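The Long Game at the Kitchen Table

I learned to play chess in a caravan. It rained for nearly the whole fortnight, the television got one channel and a half, and in the cupboard under the seat, beneath a bag of pegs and a tin opener that didn't, my grandfather found a folding board and a biscuit tin of pieces left behind by whoever had owned the place before. There was a black rook missing. We used a cotton reel, and to this day, when I castle on the king's side, some part of me is expecting to pick up a reel of navy thread.

I mention this because people often assume that those of us who love the game must have come to it through cleverness, and in my case it was damp. I was never any good. I played for my school once, when half the team had flu, and lost in 14 moves to a boy who was eating crisps throughout. Then I gave it up for the better part of thirty years, as you do with most of the things you liked when you were small, and only came back to it last winter, when I moved to Wikwood and found myself with long evenings and hardly anyone to spend them with.

Wikwood isn't a large place. It has a high street with a bend in it, a decent baker, a river that gets above itself every February, and a café called Trollent, which stays open until nine on a Tuesday for the sake of the chess. I had walked past it several times before I noticed the card in the window, which said simply "Chess, all sorts, bring yourself". I liked "all sorts". I went home and thought about it for three weeks.

If you have ever joined anything as a grown-up, you'll know the feeling of standing outside a lit window and looking in at people who already know where to hang their coats. I very nearly went for chips instead. But it was cold, and the door was opened from the inside by someone on their way out to feed a parking meter, and it would have been ruder to walk off than to go in. I was given a cup of tea and a seat by the radiator, and was asked which colour I fancied, and that was the whole of the ceremony.

I lost that night, and the next week, and the one after that. What surprised me was how little I minded. Losing at chess when you are eleven is a dreadful thing, a sort of public statement about your brain. Losing at it in middle age, to somebody's grandmother, with a slice of ginger cake at your elbow, is really quite a pleasant way to pass an hour. She showed me afterwards where I'd gone wrong (I had gone wrong on the fourth move and simply hadn't been told about it until the twentieth) and we set the pieces up again and had a look at what I might have done. 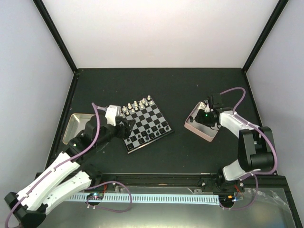
I think that going back over the game is the part I had forgotten, or perhaps never knew. As children we swept the pieces into the tin the moment it was over, usually with some force. The Tuesday regulars at Trollent wouldn't dream of it. A game that took forty minutes may be talked about for an hour, and the winner is often harder on themselves than the loser is. "I was lucky you didn't see the knight," they'll say, and you both peer at the knight, which was standing in plain view all along.

There is a great deal of peering in chess. I bought a book to help me with it, second-hand, with someone else's pencil in the margins, and for a while the pencil taught me more than the print did. Whoever it was had been a nervous player. "But what if he takes??" they had written beside one diagram, and beside another, in much smaller writing, "oh". I grew so fond of this person that I was sorry when the notes stopped at page 39. I like to think they had got good enough to put the book down and go out and play, though I suppose they may only have lost the pencil.

After the book came the matter of a set. You can play very happily all your life with plastic pieces on a roll-up mat, and plenty of far better players than me do exactly that, but I had caught the bug by then and wanted something that would live on the kitchen table. I spent more evenings than I'd care to admit looking at sets I couldn't afford. There was one, I remember, priced at 2000 pounds, with a queen so delicate that I'd never have dared to bring her out before the endgame.

In the end I found mine in Kröger, the long, narrow shop behind the station that sells clocks, walking sticks and anything else that has turned up. It was on a high shelf, between a barometer and a stuffed pheasant. The white pieces had gone the colour of weak tea and the felt had come away from most of the bases, so that they clacked like heels on a tiled floor. I haggled very badly, as I always do, and ended up paying what it said on the label and buying a walking stick as well.

Putting new felt on thirty-two chessmen is a lovely job for a Sunday, if you're ever in need of one. You draw around the base, cut a little inside the line, glue it, press it down and stand the piece on a sheet of greaseproof paper while it dries. Go easy on the glue. I was not easy enough with the first bishop, and he brought a square of greaseproof with him everywhere he went until I took the nail scissors to him. A proper felted piece makes a soft, padded little sound when you put it down, and I found I was making moves just to hear it.

The table changed once the board was on it. I hadn't planned for that. I'd thought of it as something to get out and put away, but it never did get put away, and I began to eat at the other end. The post goes around it. People who come for a cup of tea, and who would tell you quite firmly that they don't play, will pick up a pawn while they talk and turn it over in their fingers, and sooner or later they'll ask which way the knight goes. I have taught the knight's move to a plumber, two cousins and a woman collecting for the lifeboats. It's always the knight they want.

Then there is the correspondence game, which I must tell you about, as it has become the chief excitement of my week. Last spring I spent a few days in Flasivden, a small harbour town with a great many steps, and in the guest house there I played an unfinished game with another guest, a retired ship's cook with enormous patience. We ran out of time before the morning ferry. Neither of us wanted to call it a draw, so we wrote down where everything stood, swapped addresses, and have been finishing it by postcard ever since.

A move by postcard is a peculiar thing. You have all the time in the world to think, and I'm afraid I do. I've set the position out on a second, smaller board on the windowsill, and I look at it while the kettle boils and again last thing at night. Then I write my one short line, bishop here or pawn there, and find there's the rest of the card to fill, so I say what the river is doing and what the baker has tried this time with rye flour. Back comes the reply with a picture of a lighthouse on it, and news of a bad knee, and a move I hadn't thought of at all.

I'm a pawn down at present and I suspect there's worse to come. A sensible opponent at a faster pace would have finished me off months ago. I could, I know, type the position into one of those programs that will tell you the best move before you've lifted your finger from the key, and I'd be lying if I said I hadn't been tempted, particularly over the business with the rook in June. But I know perfectly well what it would be like to send off a brilliant move that wasn't mine and then have to write the rest of the postcard underneath it.

So I muddle on. At Trollent I have now won three games, one of them against somebody who was awake for all of it, and I've been trusted with the key to the cupboard where the clocks are kept. In the autumn there's to be a day of friendly games in the old corn hall, with soup, and there's talk of hoping for 500 people through the door, which in Wikwood would mean everybody and their dogs. I've put my name down to play and to butter rolls, and I know which one I'd back myself to do well.

My grandfather's folding board, by the way, is still in the family. It went from the caravan to my aunt's loft and from there to me, in the same biscuit tin with the same smell of pegs. The hinge has gone and it won't lie flat, so every game on it is played very slightly uphill for one side. I keep meaning to have it mended. The cotton reel is in there too, with a few inches of navy thread left on it.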